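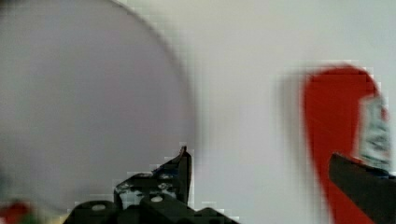

Loïc Delorme asked whether rent still counts on a day the stall stays shut, and said his last textbook left it out. It counts. Fixed means fixed. Put it in.

Small Food Business, session notes, 20 Mar 2026
Costing and break-even

Recap. Two piles of cost.
Fixed: rent, insurance, license, loan payments. Same whether you sell one plate or a hundred.
Variable: ingredients, napkins, boxes, card fees. Go up with every sale.
Wages argued over again. For this course: owner and regular shifts = fixed, extra help called in for a busy day = variable. Write down which you chose.

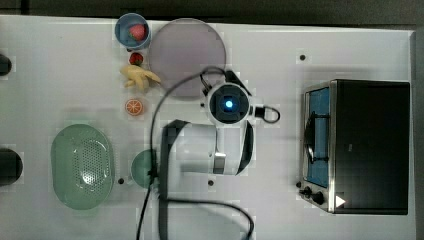
Contribution per plate = price minus variable cost. Whatever is left goes toward the fixed pile first, profit after that.

Worked case, Sitari lunch stall:
fixed costs per day $300
contribution per plate $2
break-even = 300 / 2 = 150 plates
Sells 142 on a normal day. So short by 8 plates, $16 a day. Looks small. Over a month of trading it hurts, and the owner thought they were in profit becuase the cash box was full.

Ways out, from the board: raise the price, cut the variable cost, cut the fixed pile, sell more. Despina Tzanetos's group went for price. Add 25 cents, contribution is $2.25, break-even drops to 134 plates (round up, you can't sell a third of a plate). Careful, this assumes sales hold at 142. They may not.

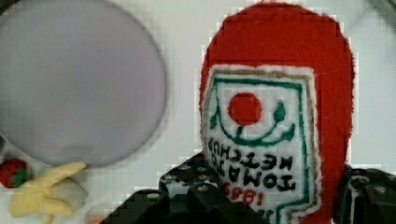 Food cost percent. Ingredients divided by menu price, times 100. Kwan deli runs at around 33. Useful for comparing dishes on one menu, not much use alone. A cheap soup can have a lovely percent and still bring in less money per bowl than the sandwich. Look at dollars too.

Waste: cost the amount you buy, not the amount you serve. Peel, trimmings, burnt first batch. Most homework sheets missed this and came out to low.
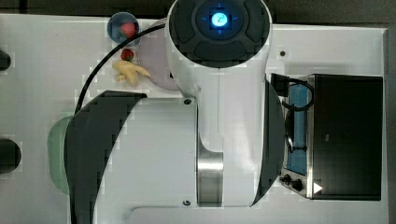
Do we include sales tax in the menu price?
Take it off first. It was never your money, so work from the price before tax.

For April: cost one dish of your own, show both piles, find the break-even. Leandro Sarmiento and Cameron Tawhiri still owe me the Ondberg sheet.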